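Search this site Search
Sport > Handball > Features

The long way back for Bartosz Malinowski

2020-01-18

By Telma Farías

Bartosz Malinowski arrives at the sports hall in Hekwood before the rest of the team, and he goes directly to the small room behind the changing rooms. There he does the same exercises he has done since his shoulder operation. He uses a rubber band and a wall. When he was twenty he would have laughed at such a program, he tells me. Now he is thirty-one and he follows it like a recipe.

It is 379 days since he last played a league match. He knows the number because his daughter keeps it on a calendar in the kitchen, and each evening she crosses out one more square. The match was away at Pruvel, in the second half, with his team leading by two goals. He jumped from the left, a defender took his arm, and he landed badly. He remembers that the ball went in. Of the journey home he remembers very little.

For a left back, the shoulder is the profession. Malinowski had scored 114 goals in the season before, more than any other player at Rullia, and the club had built its attack around his shot from distance. Without him they finished three places lower and changed the coach.

The new coach is Halldóra Hauksdóttir, who came from a youth program and had never trained a senior men's team. Her first decision was to stop waiting for him. She moved the attack closer to the line, asked more from the pivot, and gave the left side to Aldo Sorrentino, who was nineteen and, in his own words, "completely terrified."

"I did not want a team that looks at the door every evening," Hauksdóttir says. "If Bartosz comes back, very good. But he must come back to a team that can play."

I asked Malinowski if this was hard to hear. He thought for quite a long time before he answered.

"It was hard in the first week," he said. "After that I was a little relieved. People had stopped asking me when."

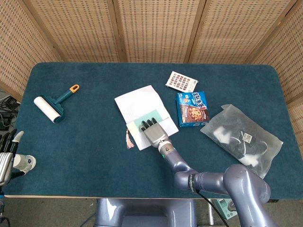

The operation itself went well, but in the spring there was a setback. In March he tried to throw at full power, against advice, and he lost nearly two months. The physiotherapist, Marisol Tello, still becomes serious when she speaks of that afternoon. She had allowed him 3 light throws. She heard the sound of the ball on the crossbar from the corridor and knew at once that it was not a light throw.

From then on they worked differently. Tello wrote down every throw, with the distance and how the shoulder felt the next morning. Only in autumn did he come to over 200 throws in one week, and by then the pain in the mornings was gone. His shot is a bit slower than before. He has learned to hide it longer, and to pass from a position where earlier he would always shoot.

Sorrentino has profited from this. The two men stay after training and play a simple game, one attacking and one defending, until the lights are turned down. The younger one wins more often now than in November, and he mentions it to anyone who comes near.

Next weekend Rullia play at home against Walczak, who are second in the table and very physical in defense. Hauksdóttir has put Malinowski on the list of players. She will not say how many minutes he can expect – perhaps ten, perhaps only a penalty throw – and he has not asked her.

He has asked for one thing only, that his daughter may sit behind the bench. She will bring the calendar.

Filed under: Handball, Injuries, Club life
Comments (6)
Shares 41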